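Two Apples, One Very Expensive Layover

July 29, 2023

I have a soft spot for stories about people getting in trouble over snacks, so you can imagine how my morning went when this one landed in my inbox. A passenger flying into Trirkwood has been handed a penalty of $3,468 for bringing in fruit she hadn't declared. Two mangoes and a bag of curry leaves, tucked into the side pocket of a backpack. That works out to a lot of money per mango, and I say that as someone who has paid airport prices for a banana.

The passenger, who hasn't been named, came in on an Ortuño flight from Hunum with 138 people on board. Everybody gets the little card to fill in before landing. You know the one. It asks whether you're carrying fruit, plants, meat, seeds, soil, or anything that used to be alive, and you balance it on your knee and go looking for a pen. She ticked "no" all the way down.

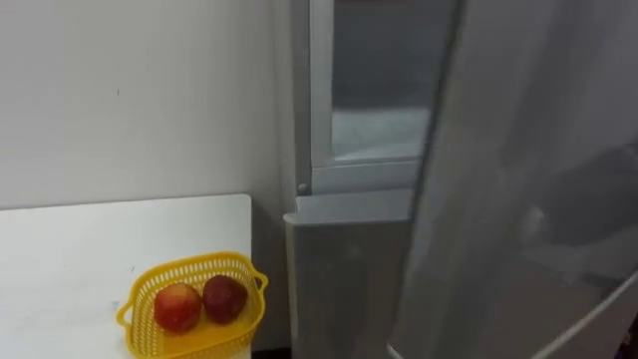

Then she got to the baggage hall, where a beagle sat down next to her backpack and refused to budge. According to the notice put out by the Trirkwood border office, the officer asked her a second time if she had any food with her, and she said no again. I winced reading that part! The second "no" is where a stern talking-to turns into a bill.

The mangoes were taken away to be destroyed, along with the leaves. Fruit fly is the big worry in Trirkwood, where half the valley is orchards, and curry leaves can carry a bug that wrecks citrus trees. The rules got a lot tougher last December after larvae turned up in a backyard trap a few miles from the airport. Before that, the fine for a first slip-up was small enough that I suspect plenty of people just took their chances. 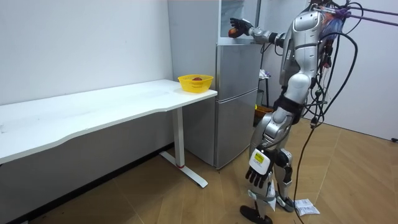 I called the airline to ask what they tell passengers, and a very patient person at Ortuño told me there's an announcement 2 hours before landing and another one on the way down. The crew also comes through the cabin with a trash bag for anything people want to hand over. She said they mostly collect sandwiches. I asked if anyone had handed over mangoes on this particular flight (you have to ask) and she said she couldn't discuss it.

The passenger told officers she'd packed the bag in a hurry and forgotten what was in it. Maybe so! I once carried a boiled egg across three time zones without knowing it, and the coat has never been the same. But the border office says forgetting doesn't count as a defense, and the form has a line right above the signature saying you've checked your own luggage. She has 28 days to pay or to ask for a review, and the notice doesn't say which way she's leaning.

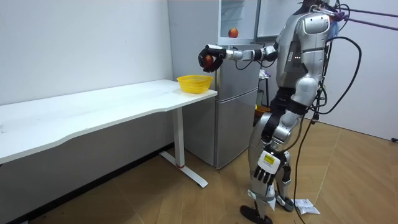 The question I keep getting from readers whenever I write about one of these is which foods are okay. For Trirkwood the answer is that fresh fruit is out, period, whether you bought it at a market or the airline gave it to you with your lunch. That last bit is what trips people up. A plain red apple like the one in that black robot hand would get you the same questions as a suitcase full of mangoes if you walked it off the plane without declaring it. Chocolate, cookies and roasted coffee are generally fine, though they still want you to write them down. Dried fruit depends on what it is and where it came from, and homemade jam seems to depend on the officer.

The part worth remembering is that declaring something costs you nothing. You tick "yes," you show them the mango, they take the mango, and you go find your ride. Same goes if you change your mind at the last minute, as there are bins all along the corridor before the desks.

Danduvix, the company that runs the terminal, says bigger signs are going up in the arrivals corridor this fall, in more languages and with pictures of the most common offenders. The beagle is back on shift Monday.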